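설거지는 미루는 게 맞다

급하게 쓴다. 점심시간 끝나기 전에 올려야 해서.

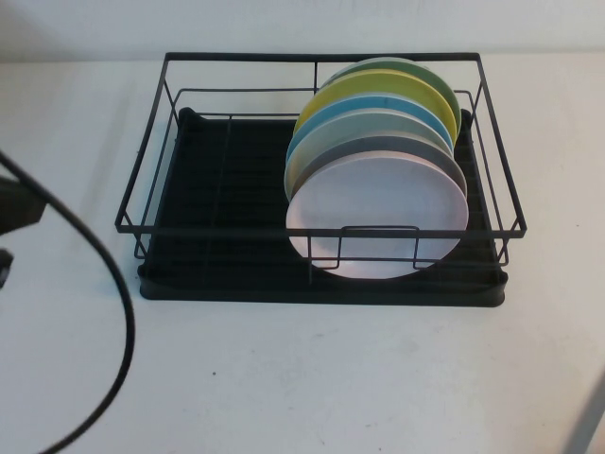 밥 먹고 바로 설거지하는 사람이 부지런한 사람이라는 말, 어릴 때부터 지겹게 들었다. 그릇 쌓아두면 게으른 거고, 싱크대 비어 있으면 살림 잘하는 집이고. 누가 정했나. 나는 요즘 이 순서가 잘못됐다고 생각한다.

밥상은 먹는 자리이기도 하지만 말하는 자리다. 우리 집은 늘 그랬다. 마지막 숟가락 놓는 순간 누군가 벌떡 일어난다. 물 틀고, 달그락거리고, 텔레비전 소리 커지고. 이야기 끝. 대화라는 게 원래 배부르고 나서 시작되는데 그때 딱 끊긴다. 일어난 사람은 늘 같은 사람이었고, 나머지는 미안해서 방으로 흩어졌다. 앉아 있기가 민망하니까.

지난 5월에 처음으로 규칙을 바꿔 봤다. 식사 후 20분은 아무도 안 일어나기. 처음엔 진짜 어색했다. 다들 휴대폰만 만지작. 그릇에 밥풀 마르는 게 신경 쓰여서 나도 엉덩이가 들썩들썩. 근데 며칠 지나니까 말이 나오더라. 별 얘기 아니다. 회사 앞 빵집이 문 닫았다, 무릎이 시큰거린다, 그런 거. 그런데 그 무릎 얘기를 나는 석 달 동안 몰랐었다. 한집에 살면서.

반론 나올 거 안다. 세균. 냄새. 말라붙으면 더 힘들다. 다 맞는 말이다. 여름에 생선 먹고 밤새 놔두라는 얘기가 아니다. 물에 잠깐 담가두면 될 일을 무슨 큰 죄처럼 다루지 말자는 거다. 그리고 솔직히 20분에 뭐가 그렇게 썩나.

식기세척기 사면 되지 않냐는 말도 꼭 나온다. 우리 동네 생활용품점 스티르크비에서도 한참 구경했다. 그루다르라는 소형 모델, 직원분이 9분 만에 급속으로 끝난다고 설명을 해주셨는데 솔깃하긴 했다. 결국 안 샀다. 돈도 돈인데, 집이 좁다. 그리고 기계가 있어도 넣고 빼는 건 사람이다. 있는 집에 가 보면 거기도 밥 먹자마자 그릇 채우느라 바쁘다. 습관은 그대로다.

내가 진짜 하고 싶은 말은 여기서부턴데 시간이 별로 없네. 

집안일에는 묘한 도덕 점수가 붙어 있다. 빨리 하면 착하고 늦게 하면 나쁘다. 그 점수를 매기는 사람은 대개 그 일을 안 하는 사람이다. 우리 할머니 세대가 그 점수에 평생 쫓겼고 엄마도 그랬다. 명절에 상 물리기도 전에 부엌에 서 계시던 뒷모습, 다들 기억할거다. 과일 깎아 내오고 본인은 서서 한 조각. 앉아서 드시라고 하면 "이것만 하고". 그 이것만이 끝나는 걸 본 적이 없다. 그걸 부지런함이라고 칭찬만 하고 넘어간 게 나는 두고두고 부끄럽다.

온라인 살림 모임 룬구에 비슷한 글을 짧게 올린 적이 있다. 댓글이 835개 달렸다. 절반은 읽다가 닫았다. 더럽다, 결혼은 했냐, 애 키워봐라. 애 키우는 집일수록 앉아 있을 시간이 필요한 거 아닌가? 물론 애가 국그릇 엎으면 일어나야지. 그 정도 융통성은 당연히 있다. 제일 오래 남은 댓글은 따로 있다. 혼자 사는 분인데, 먹자마자 치우는 버릇 때문에 자기가 뭘 먹었는지도 기억이 안 난다고. 식사가 아니라 처리 같다고 했다. 그 단어 보고 한참 멍했다. 처리.

혼자 먹어도 마찬가지인 거다. 같이 얘기할 사람이 있고 없고를 떠나서, 먹고 난 다음의 멍한 시간. 차 한 잔 하든 창밖을 보든. 그걸 통째로 잘라내고 그 자리에 수세미를 쥐여 준 게 우리가 배운 살림이다.

미루자는 건 안 하자는 게 아니다. 이거 오해하는 분 또 계실까 봐 적는다. 우리 집은 20분 지나면 다 같이 일어난다. 누가 닦고 누가 헹구는지는 그날그날 다르다. 앉아서 떠들다 같이 일어나니까 한 사람만 부엌에 남는 일이 확 줄었다. 기대도 안 했던 건데 나는 이게 제일 좋다. 미안해서 도망갈 틈이 없어진 셈. 물론 안 되는 날도 있다. 어제는 다들 피곤해서 십분도 못 앉아 있었다. 싸운 날은 더 그렇고. 그런 날은 그냥 각자 흩어진다. 규칙이 사람 잡으면 안돼니까.

유라인에 있는 친척 집에 갔을 때도 슬쩍 얘기를 꺼내 봤는데 어른들 표정이 영 별로였다. 손님이 그릇 놔두고 앉아 있자니 버릇없어 보였겠지. 이해한다. 남의 집 규칙은 남의 집 규칙이고 거기선 얌전히 일어나서 닦았다. 그래도 다음번엔 한 번 더 말해 볼 생각이다. 딱 커피 한 잔만 같이 마시고 치우자고.

점심시간 끝났다. 오타는 저녁에 고칠게요. 설거지 하고 나서.

2020년 11월 28일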